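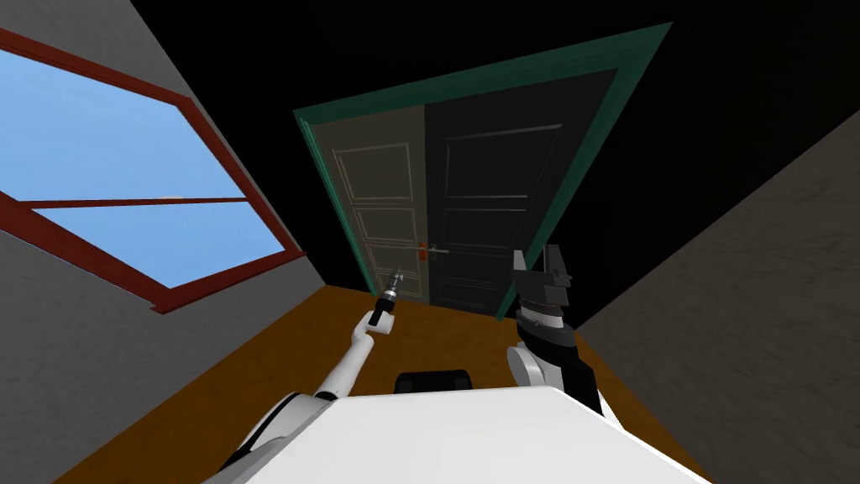

3.2 Entrance halls

Heat loss was logged in 70 houses in Mivdale, each with a narrow hall behind the front door. Readings began in September.
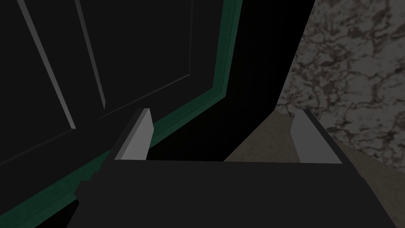

Figure 2. Gripper with two light gray fingers, open.

Draughts were strongest in the older terraces at Detar. 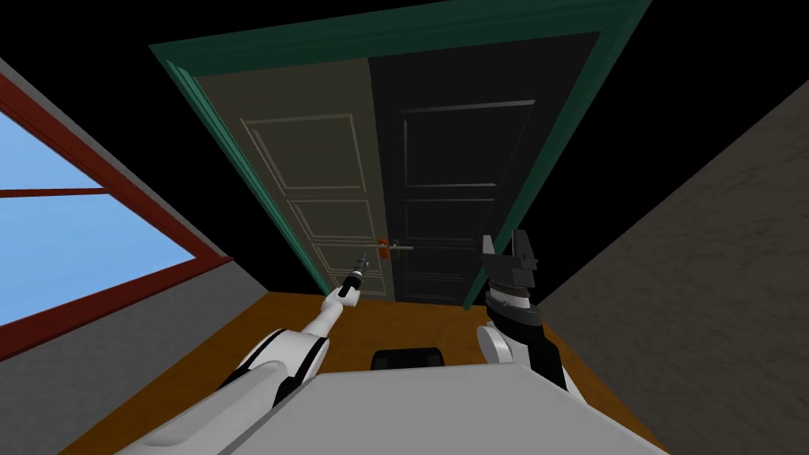
Door gaps were sealed with felt strip in half the houses. Double doors needed an extra strip where the leaves meet — a lever that reaches across the seam, from one leaf onto the other, has to stay clear of it. Single doors took one strip per side.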